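3.2 Leftover minutes in the Zinbridge sample

Our second source of data was the paper diary, a method that has been declared dead at least once per decade and continues to outlive the people who declare it so. We mailed 1,000 booklets to households in Zinbridge and Lunde in February, each one ruled into 16 waking hours, and asked respondents to write down any wait of more than a minute: for a kettle, a bus, a slow file, a spouse. We got back 900, a response rate that made us briefly suspicious of our own mailing list.

The booklets were coded by hand. A wait counted as "filled" if the respondent reported doing anything at all during it, including complaining, and as "bare" if the entry gave only a start and an end. Waits shared with another person were coded once per household, which cost us some data and spared us the chore of settling whose account of the bus stop was correct. Two booklets contained poetry. They were coded as filled.

The largest group of entries came from work, and most of those were short. Respondents in Lunde were fond of the phrase "just standing there," although the activity column next to it often told a busier story — leaning, checking, fiddling, looking into things (Figure 4).
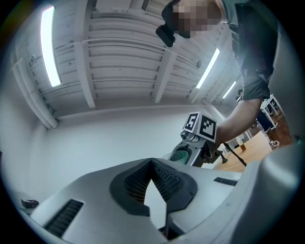 Figure 4. A person leaning over at work.

3.3 Coding of posture

Posture was not part of the original design. It entered the study when we noticed that respondents volunteered it without being asked, and with some pride. We therefore went back through the work entries and marked 800 of them as standing, sitting, leaning or unclear. Leaning caused the most argument between coders, as a person may lean on a counter, over a counter, or away from a colleague, and the diaries rarely say which. We followed the scheme of the earlier Silleck survey, which treats every lean as a form of standing. The Silleck authors give no grounds for this choice. We adopted it anyway, so that the two sets of results could be compared, and report the leaning entries separately in Table 5.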